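Werudden publishes working code for robot-run coffee counters

Two-armed machines that prepare drinks now have a code of practice of their own. Werudden has released the Flarance Code, a free 78-page document for operators, fitters and food hygiene officers.

The code contains 124 clauses in 14 sections. It covers hand coverings, cable routing, cleaning between shifts, speed limits near the public and what must happen when a container is dropped or a grip fails. It applies to fixed counters where a robot handles open food or drink within reach of staff or customers.

Earlier guidance dealt with the arm and the coffee equipment separately. Werudden says most of the questions it receives fall between the two: who signs off a hand that touches a vessel, for instance, or how close a trailing cable may come to a drain. Section 6 deals with vessels and Section 9 with wet areas. Both were drafted after 968 logged drink cycles at the Himotley test counter.

Under Section 6, a hand must hold a vessel by its outside walls, and fingertips must stay clear of the rim wherever the shape of the vessel allows. Section 9 asks for smooth, wipeable surfaces around any basin or tray, and for a written check of connectors at the wrist before opening each morning.

Robot hands at work with clear containers:
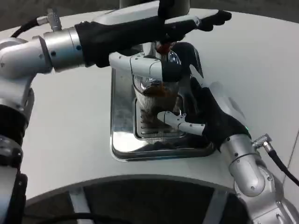
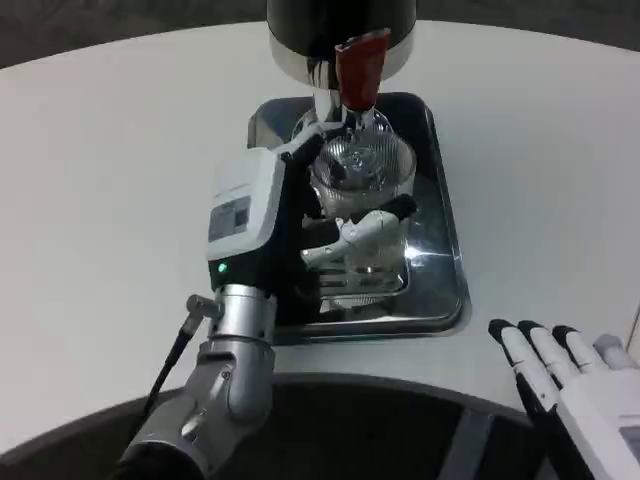 Bartoš, which commented on the draft, wrote that the vessel rules were clear enough to use as they stand, but that "the daily connector check will be hard on small sites" and should be weekly where no fault has been recorded. It also asked for a shorter version of Section 9 that could be kept at the counter.

Werudden has kept the daily check in this edition and will look at the interval again when operators have sent in their fault records. A two-page summary of Section 9 will follow in February.

The code takes effect on publication and is voluntary. Existing counters have until the next edition to bring their cable routing into line. Copies can be requested from the Werudden standards desk.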